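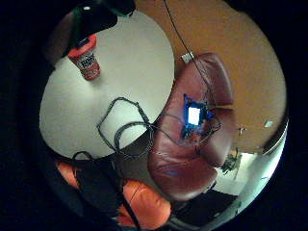 The Long Second Cup

Order a coffee in Treloar and you'd better have cleared your afternoon. The town has 468 residents and nine places to sit down with a hot drink, and on a wet morning in October every one of them has steam on the windows and somebody's dog under a table.

I came for a night and stayed most of a week, and I'd go back tomorrow! The custom that hooked me is called the second cup. You pay for the first, you drink it at whatever speed you like, and then a smaller, weaker one arrives without your asking. It's free, and it means you're welcome to stay. People read the paper over it, settle arguments, write letters (real ones, with stamps).

Kane Lockyer has run the Loletar, down by the old ferry steps, for the better part of his adult life. He roasts in the back room before dawn, about 60 pounds at a time, and he will happily talk you through every bean of it. "My grandmother poured the second cup from the same pot with more water in it," he told me. "I make it fresh. She'd have called that showing off."

His house blend is dark and a little smoky, wonderful with the cardamom buns that come over from Tovholm on the early bus. Get there by eight. I missed them twice and sulked both times.

Up the hill, Kanum does things differently, with lighter roasts, tall windows and a shelf of 48 mismatched mugs you choose from yourself. Mine had a heron on it and a chip in the handle, and by my third visit the woman at the counter was reaching for it before I'd shut the door.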